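What Stays on the Conference Table

I have been office manager at Makley for six years, and for most of that time the conference room has been the messiest room on our floor. It isn't the dirtiest. The kitchen wins that one. But the conference room belongs to everybody, so things get carried in and don't get carried out.

In May I decided to deal with the table. We were going to have people from Pulmont in for two days of planning, and I didn't want to spend the first ten minutes moving cups around while they stood there holding their coats. I went in at 7:30 with a trash bag, a cloth and an empty copy paper box.

My first rule was that anything with a name on it went back to that person's desk. This took care of less than I expected. Jui-lin Chung labels her chargers and Lionel Bainbridge writes his initials on his notebooks, and the rest of the office labels nothing at all. Everything without a name went in the box, and the box went on the shelf outside my door. I sent one email about it. By lunch half the contents had been claimed, including a pair of reading glasses that Agnes Mackay had already replaced.

Paper was the second problem. People print things for a meeting, leave them on the table, and then the next group doesn't want to throw them away in case they matter. I used to collect them in a folder. Now they get the rest of the day, and at the end of the day I recycle them. I have had one complaint in all this time, from Fulgencio Rosales, and he had the file on his computer anyway.

Cups were third. We have a dishwasher and it is 18 steps from the conference room door. I counted them once to make a point in a staff meeting and the point did not land. I tried a tray by the door, and that helped some. People will put a mug on a tray on their way out if they pass it.

I also bought coasters. The table is light colored and every ring shows on it. Before that we had a stack of cork ones from Plendemia that crumbled, and I was wiping up cork every morning. The replacements cost $35 and I think that was fair.

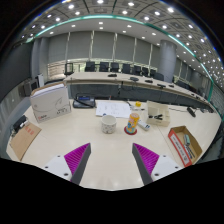
The one thing I leave alone is the conference phone. It used to get pushed to one end whenever somebody wanted room for a laptop, and then the people calling in could only hear whoever was sitting down there. The Heydari account calls were the worst for this. I asked that it stay on the table where everyone could reach it, and mostly it does.

I thought about banning snacks and drinks from the room. Fenna Schouten talked me out of it. Her argument was that a two-hour meeting without coffee is a worse meeting, and that people would bring it in anyway and hide it behind their screens. She was right. So drinks are fine and snacks are fine, as long as somebody takes the packaging away afterward.

The Pulmont visit went all right. The table was clear when they sat down, and by the middle of the first morning it was covered again, with our stuff and theirs. I had pictured it staying clear for two days and I don't know why. A table in use has things on it. What I care about now is how it looks at 5:30.

It takes me six minutes at the end of the day. Cups to the tray, papers to recycling, small stuff to the box, one pass with a damp cloth. I do the cloth last and I start at the window end. The box gets emptied on the first of the month, and last time it had four pens, a phone cable and one glove in it.

Next I want to do the supply closet, where I found a receipt for 1,102 envelopes. I have no idea who orders two over.

Recent posts
Labeling the Kitchen Shelves
Coat Hooks, Part 2
The Printer Corner Gets a Table
Which Desk Drawers Are Worth Keeping
A Better Place for the Mail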